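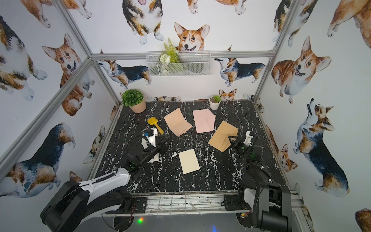 Les enveloppes, la pelle jaune, et les corgis au mur.

2019-09-10, tard

Pas beaucoup de temps, j'écris vite sinon demain j'aurai tout oublié. Journée papier. Que du papier. Les doigts secs, une coupure au pouce (le gauche, encore).

Donc les enveloppes. La rose, je l'aime toujours autant. La kraft, bof – elle rebique du coin en bas à gauche, comme toutes les kraft que j'ai eues dans les mains cette semaine. Wing-sze dit qu'il faut les mettre sous un dictionnaire toute une nuit. J'ai pas de dictionnaire. J'ai l'annuaire de 2004 et un livre de recettes, ça fera l'affaire.

La feuille pêche, pliée, je sais plus si je la garde. Trop orangée à côté du rose ? Le soir elle me paraît très bien et le matin elle a l'air d'un vieux pansement. La crème, par contre, oui. Oui oui oui. C'est la crème pour le texte, c'est décidé, je reviens plus dessus. (J'avais dit pareil en mai pour l'ivoire.)

Sur le noir veiné de blanc tout ressort, même les couleurs très pâles. Chez moi sur la table de la cuisine, en bois clair, je voyais plus la différence entre crème et pêche. Retenir ça : choisir les papiers sur du foncé.

La commande : 100 invitations pour Ayantu, plus les enveloppes. Elle veut la rose pour la famille et la kraft pour les amis du travail. Moi j'aurais fait tout pareil pour tout le monde mais bon. C'est sa fête. Elle a appelé à midi, j'avais la bouche pleine, elle a parlé des timbres pendant un quart d'heure. Des timbres avec des fleurs. D'accord pour les fleurs.

Téléphoné chez Milošević pour le papier. Le monsieur très gentil, très lent. Reste 400 feuilles de crème, après il sait pas quand ça rentre. J'ai dit mettez-les moi de coté. Il a dit à quel nom, j'ai épelé, il a écrit autre chose, j'ai ré-épelé. Rappeler jeudi pour vérifier quand même.

Ah et Skelldale, toujours rien. Le colis devait arriver hier. La colle, les pointes de rechange pour le plioir, le ruban. Sans le ruban je peux rien fermer. Écrit un mail un peu sec, regretté tout de suite, trop tard.

La petite pelle jaune : jolie avec les papiers pâles, c'est le seul vrai coup de couleur vive sur la table. Ça me donne envie d'un liseré jaune quelque part. Sur le rabat ? À l'intérieur, qu'on le voie seulement en ouvrant ? En parler à Ayantu. Non, d'abord essayer, ensuite en parler, sinon elle va vouloir du jaune partout.

Et les corgis ! Du papier peint à l'aquarelle, des corgis sur fond blanc, sur les trois côtés. J'ai passé un temps idiot à chercher mon préféré. Je veux ça dans l'entrée. Je l'ai dit à la maison ce soir, silence total à table. On en reparlera.

Pris des idées pour les plantes aussi. La grosse boule verte dans le pot terre cuite un peu rose, c'est de l'artificiel et très franchement de loin je m'en moque, ça fait du vert et ça se soigne tout seul. Avec ma main à moi c'est peut-être la solution. La succulente à piquants dans le petit pot blanc, j'en avais une dans le genre, morte au printemps, trop d'eau. Ou pas assez. Et le panier en fil de fer blanc accroché en hauteur avec la fougère et les fleurs blanches qui débordent devant – ça oui, au-dessus du plan de travail, à la place de l'étagère qui penche. Un panier comme ça je dois en avoir un à la cave, gris, à repeindre. Ou alors il est parti au vide-grenier. À voir.

Essayé les plis en rentrant. 7 essais. Les deux premiers nuls, pli de travers, après ça allait. Le papier crème marque bien si on passe le plioir une seule fois et d'un coup, si on repasse ça brille. La pêche, elle, craquelle un peu sur l'arête. Un point contre elle.

Wing-sze est passée prendre les clés, elle est restée une heure. Elle trouve le rose trop rose. Elle a mangé la moitié de la tarte. Elle a dit aussi que je devrais faire payer plus cher et elle a raison, je sais, je sais. Elle m'a parlé du marché de Wambridge, il reste des tables pour les petits exposants, faut s'inscrire avant la fin du mois. Cartes, enveloppes, étiquettes. J'ai même pas de stock. J'ai dit oui.

Demain :
mesurer la crème, voir si elle entre dans la rose sans forcer
descendre à la cave (panier)
encre brune, chez Asach s'ils en ont, sinon tant pis la noire
rappeler Ayantu pour la liste des adresses, il m'en manque encore 5
pain
mettre la kraft sous l'annuaire – à faire CE SOIR en fait

Je me lève, je le fais maintenant.

Fait. Le livre de recettes par-dessus, plus le fer à repasser (froid). Trouvé un ruban vert au fond du tiroir en cherchant l'annuaire, deux mètres à vue de nez, un peu froissé, ça peut dépanner pour les premiers paquets si Skelldale continue à faire le mort.

Mal au pouce. Pansement, et au lit.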